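The Bremton Ferry

My aunt left me her seat on the Bremton ferry. The boat itself belonged to the county. What I got was a seat, third row, window side, with a brass plate screwed to the back and a deed that the lawyer in Arkarlow unfolded as if it might bite him.

"It's perfectly legal," he said. "She bought it in May of the year they needed a new boiler."

"What can I do with it?"

"Sit in it," he said, and charged me for the full hour.

So I went up to Bremton to sit in it. The crossing to Urton takes 16 minutes, and the fare, even for those of us with property aboard, is paid in coins. A man in a green hat was in my seat. I showed him the deed. He read both sides of it slowly, moving his lips, and then he showed me his.

His was for the same seat. It was also older than mine, and had been laminated.

We rode across in silence, him sitting, me standing over him in a way I hoped was legal. At Urton he got up, shook my hand, and told me there was a woman on the evening boat who had one too. "She's the one to watch," he said. "She's got a cushion."

I did some digging after that. The county clerk, who had clearly been waiting years for the question, brought out a ledger. To pay for the boiler, the ferry company had sold 1,206 seats. The boat has 100.

"Did anyone complain?" I asked.

"Your aunt," she said. "Every spring. Beautiful handwriting."
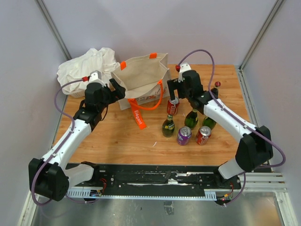

I wrote to the company myself that winter, a stiff letter with the word "henceforth" in it. They wrote back from an office in Hinojosa to say they were sorry for my loss and would I care to buy a second seat at the family rate.

I thought about it for longer than I'd like to admit. Then I sent the check.

It's in the fifth row, on the aisle, and you can't see the water from it. The man in the green hat bought one too. We have the same one, of course — but he takes the mornings, and I've gotten myself a cushion.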